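Skiston group publishes draft practice notes for two-arm tabletop cells
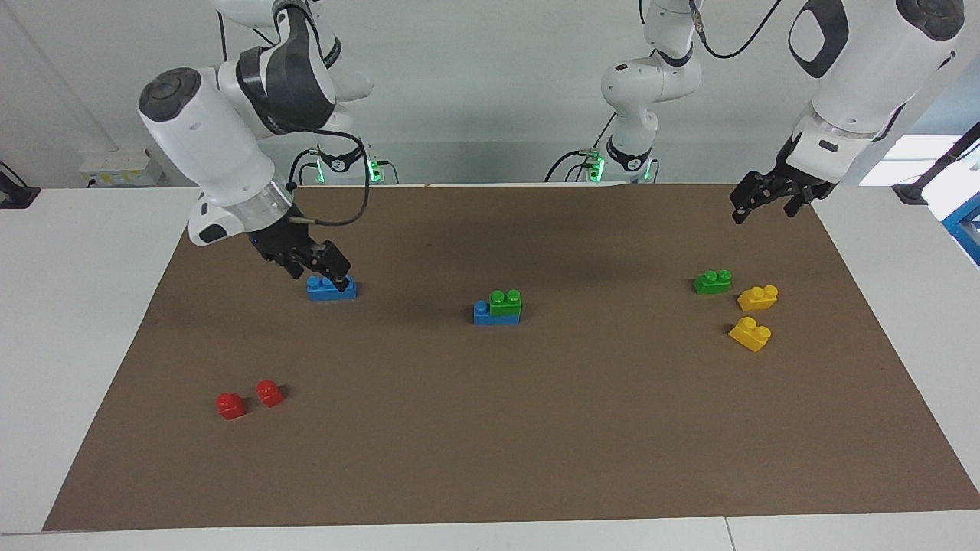

Vasanthi Thomas said the section on shared reach was overdue, and that most sites had been writing their own rules for two arms over one work surface, with very different results.

The draft, released Wednesday by the Skiston working group, covers bench cells in which two arms handle small parts over a common mat. It runs to 57 clauses. Most concern ordinary matters: base labeling, cable routing at the wrist, status light colors and the logging of stops.

The clause likely to draw the most comment deals with the zone both arms can enter. Only one gripper may be closed on a part inside that zone at a time. The second arm may hold position above the surface with its fingers open, but it may not descend until the first has released the part and cleared the zone. Toy bricks are accepted as test parts, provided the mat is plain and matte and the sizes in use are listed in the cell record.

Stacking is treated separately. A brick placed off center on another counts as a valid placement if the offset was commanded. If it was not, the trial is recorded as a fault even when the stack stands.

Wornwood, which supplied trial data for the draft, ran 968 placements under the proposed rules and logged 13 zone conflicts. All were traced to a timing error in the release signal. Luzius Eberhard, who edited the text, said the release signal would get its own clause in the next version.

Operators would also have to recheck gripper finger alignment every 800 cycles. Quan, an integrator, has asked for a longer interval for cells that handle only plastic parts.

Comments on the draft close in May.

41 shares | 3 comments

Rigoberto Sandoval
Does the recheck count restart after a finger swap? Clause isn't clear to me.

Agustina Troncoso
It restarts. See the note under the maintenance table.

Vignesh Unnithan
Would like to see a maximum hover time for the waiting arm. We had one sit there a whole shift.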